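Zipper bags, part two

The bag rig has been in the back corner of the shared shop since October, and most of the evening hours have gone into grip force. The zipper is the part everyone asks about. The film is the part that eats the time.

Thin film has almost no stiffness, so the gripper gets very little resistance before the fingertips meet. The stock threshold on the finger motor was set for blocks and cups. With a bag it either trips late or doesn't trip at all. I lowered the current limit in steps and settled on 355 mA for the final close. At 187 mA the film slid out under the weight of the fruit. At 933 mA the fingers left a permanent crease, and a creased bag behaves differently on the next run.

Vision is the other problem. Clear plastic on a white table gives the depth sensor nothing useful, and the glints move whenever the bag does. Daniyal Usmani suggested ignoring the film and tracking the blue closure strip by hue. That works as long as the strip is treated as a curve. My first version fit a straight line to it — fine for a flat bag, useless once the mouth opens.

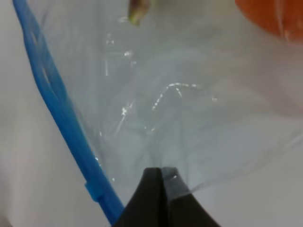
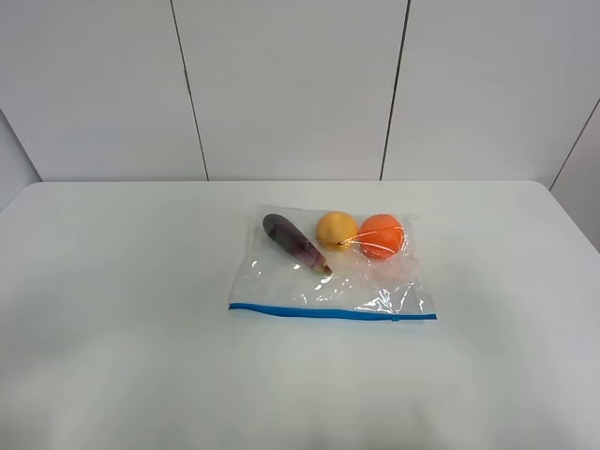
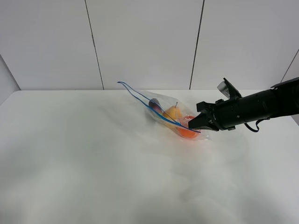
Produce bag with the blue zipper: at the fingertips, flat on the table, and held by one end with the mouth partly open.

The current strip tracker, which I've been calling Prorkix in the repo, fits a spline with 16 control points and drops any segment where saturation falls below a cutoff. Highlights crossing the strip still split it in two now and then. Raili Koskela wants a polarizing filter on the overhead camera. I'd like to try moving the lamp first.

Still open:

Wrist camera exposure. Auto exposure hunts when film fills the view, so I'm locking it.

Cable slack at the wrist. I want another clip on it before adding any more rotation to the approach.

Finger pads. Atif Arain has a sheet of softer silicone I can cut up. The limits above will have to be measured again with those on.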